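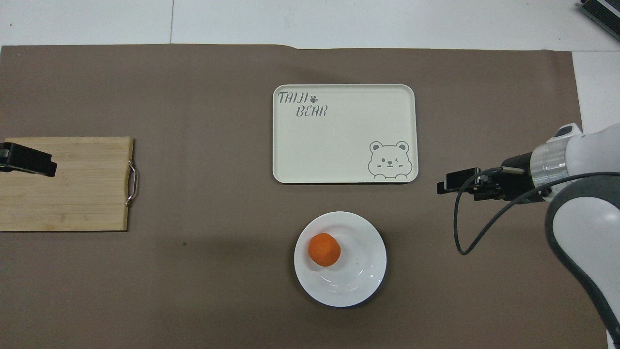
Good News Only > People doing great things
Thread: Retired bus driver in Prustusden has given away 673 bikes

pedalpusher_jo
Original post

Okay I have been sitting on this one for a week and I can't keep it to myself any longer! There's a man in Prustusden who drove the school bus for 43 years, and when he retired he started fixing up old bicycles in his garage and giving them to kids. No fee, no form. You walk up the driveway, he looks at how tall you are, and he goes and finds you a bike.

He keeps a notebook with a line for every one that leaves. The last line when I was there was number 673. I asked if I could look through it and he handed it right over. It has the color, the wheel size, and a little note, things like "squeaks, told her to come back" and "brother of the red one." I could have read it all afternoon.

What got me is how careful he is. Every bike gets new brake pads whether the old ones are shot or not. He test rides the adult ones himself around the block, and the small ones he pushes along with one hand, listening. He told me he spent his whole working life watching kids walk up to the bus stop in the rain and it bugged him the entire time.

Anyway, if you're near Prustusden and have a bike rusting behind the shed, he'll take it. Any condition. He even takes single wheels.

mossy_gate
Reply

This made my morning! My daughter has one of his. Purple, with a bell that sticks, and she would not trade it for a brand new one. When she outgrew her first one we brought it back and he swapped it for the next size up and wrote that in the notebook too. So some of those bikes have been given away more than once, I think, which makes the number even better.

tandem_grump
Reply

Nice story and I mean it. One question, though. Does he give out helmets? I don't love the thought of that many kids riding away bareheaded. I fix bikes as a side job over in Pritberg and I won't let one out the door to a kid without a helmet on the handlebars.

pedalpusher_jo
Reply

Fair question! He does when he has them. He won't take used helmets because you can't tell if they've been in a crash, so it comes down to whether somebody has donated new ones. When I was there the shelf had four left on it, all kid sizes. He does give every parent a talk about it, and it is not a short talk.

tandem_grump
Reply

Good on him for refusing used ones. Lots of people get that wrong. I'd still hold the bike until there's a helmet to go with it.

mossy_gate
Reply

See, I'd go the other way. We already had a helmet from a cousin. Plenty of families do, or can get a helmet but can't get a bike. If he made everyone wait I think a lot of kids would never come back up that driveway. They're shy enough the first time.

tandem_grump
Reply

Maybe. I've had to clean up enough skinned foreheads to feel strongly about it. We can disagree.

huanca_street_baker
Reply

I run the bakery on Huanca Street, two blocks down from him, and I can confirm every word of the first post. He comes in at 6:30 every morning with grease on his cuffs already. We keep a jar by the register for inner tubes. People started putting actual inner tubes in it, rolled up tight, which I did not plan on but there they are, next to the biscotti.

The thing I'd add is the teaching. He has kids in the garage after school, up to 16 of them when the weather is good, and they're learning to true a wheel and patch a tire. One of the girls who started with him fixed the brakes on my delivery bike last spring and she would not take money for it. She took two cinnamon rolls, and I thought that was a pretty good rate.

spokes_and_soup
Reply

Wait, I want to know more about the teaching part! Does he have a set day, or do they just turn up? We've been trying to get something like that going here and we can't get past the planning stage. Everyone wants to pick a logo first.

huanca_street_baker
Reply

They just turn up. The garage door is open or it isn't. If it's open you grab a rag. The older ones show the younger ones where things go, and he mostly stays at the back with whatever he's working on and lets them figure it out until somebody yells for him. He has outlines of all the tools painted on the wall so it's easy to see what's missing.

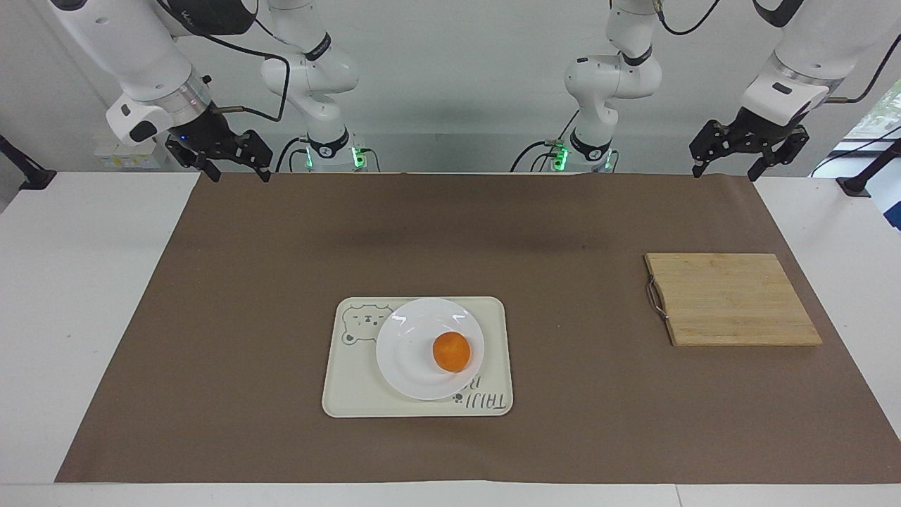

White arm with its black gripper, at the back edge of the mat.

spokes_and_soup
Reply

Painted outlines! Stealing that. I'm going to propose it at our next meeting and skip the logo altogether.

northbound_nell
Reply

I love him and I have never met him. But let me be the annoying one. Shouldn't this be bigger than one guy's garage? There's a grant program through the Dondness Fund for exactly this kind of thing - they paid for a tool library where I live. He could have a real space, heat in the winter, somebody to answer the phone. What happens to all this when his knees give out?

pedalpusher_jo
Reply

I brought that up with him, more or less. He said he filled in enough paperwork for the school district to last him. He wasn't rude about it, he was kind of laughing, but I got the sense he has been asked before and the answer doesn't change.

mossy_gate
Reply

I hope it doesn't! Part of why it works is that there's no desk. You don't have to prove you're broke. I know moms who would never sign up for a program and they've been to that garage.

northbound_nell
Reply

I hear you on the desk. I've filled out those "tell us about your hardship" forms and they're miserable. But a grant doesn't have to mean a form for the kids. The Dondness application for our tool library was done by one person over a weekend, and the folks borrowing tools never saw a page of it. Somebody else could write it for him. I would! I'd enjoy it!

tandem_grump
Reply

I'm with Nell on this. A little money would buy a lot of helmets.

mossy_gate
Reply

You and your helmets, lol. Okay, THAT I would get behind. Money for helmets, leave the garage alone.

huanca_street_baker
Reply

I'll ask him. He's more likely to say yes to helmets than to anything with the word "program" in it. I'll pick a morning when the almond ones are fresh, he's weak for those.

tandem_grump
Reply

While you're at it, tell him there's a guy in Pritberg with a pile of kids' frames, mostly 20 inch, no rust to speak of, a couple missing seat posts. I was going to scrap them. I can drive them over in my truck if he has the room.

pedalpusher_jo
Reply

Oh my gosh, YES. The smaller sizes are what he runs out of first. He has a line of road bikes along the fence that are way too tall for anyone under fourteen and he's always short on little ones.

spokes_and_soup
Reply

Can somebody post what kinds of parts he needs? I have a box of odds and ends from when my brother cleared out his basement. Chains, some pedals, a kickstand, grips in a color I can only call salmon.

huanca_street_baker
Reply

Asked him this morning. The list, as dictated to me over the counter while I was trying to ring up somebody else:

Inner tubes in the small sizes
Brake cable, any amount
Pedals, yes, even if they don't match
Kickstands
Chain oil
Grips, and he says salmon is fine, some kid will want salmon

Streamers were also mentioned. He says he's been asked for streamers more than for gears.

On helmets he said if someone wants to write a letter to somebody he isn't going to stop them. From him that's a yes. Nell, I'll message you.

northbound_nell
Reply

Already opened a blank document! Send me anything you know about sizes.

tandem_grump
Reply

Frames are in the truck. Is the driveway steep? I've got a bad back and a worse hand truck.

pedalpusher_jo
Reply

Flat as a pancake. Park on the street side, though, the kids use the driveway for test rides. I'll come by and help you unload!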